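2018-11-10, shared workshop, Vasholm

Whole Saturday on the folding rig, and I'm writing this up before I forget which settings went where. Gwawr Bellis re-ran the Drodine motor leads on the left arm yesterday (thank you!!) and the elbow buzz has gone. Torque limit is back up to 80 on both sides, and the log is saved as run 3630.
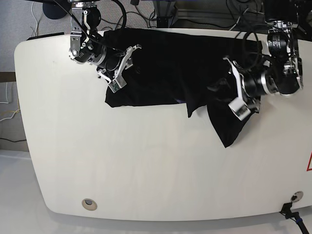
Both grippers down on the black cloth, big white table.

Black is still a pig to work with. The folds vanish for the overhead view, so I've been leaning on the wrist camera for the last bit of the approach, and that has its own sulks – exposure goes for the bright table every time and the cloth turns to soup. I fixed the shutter at 4000 and stopped fiddling.

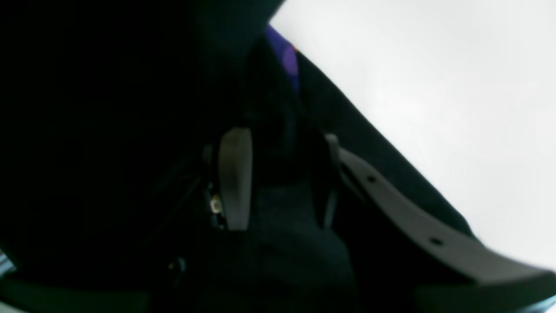
Notebook 2, p. 29

You can pick out the fingers, at least, and the lump of fabric between them, but the edge finder wants more than that. I'd like to try a little lamp on the bracket (Tzanetos do a small one, I think, must check the October order).

Also want softer pads, and a pale towel as a comparison. Gwawr, the spare gripper is in the Stestadby crate if you're in before me. Please don't touch the left wrist offset, I've only just got it right!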